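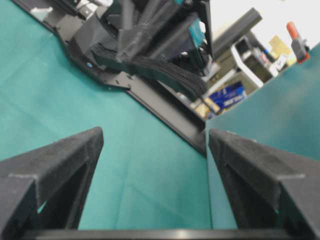
November 18, 2025 – Table covering, second try. Lakmal Sarkar and I changed the cloth in the morning, because the old one had a stain near the window side. The new teal one is smoother, but it still has small wrinkles, and the long black plate goes across it diagonally. I would prefer it parallel to the edge – to be discussed. I cut the piece 14 cm too long on purpose and folded the rest under.

To do: ask Solmont if they sell the same color on a roll. Iron on low heat, 3 minutes, no steam. The old cloth is in the drawer with the June samples.

Filed under: Workshop, Tables and covers

Home | Notebook | Older entries

© Bornaslow workshop – Back to top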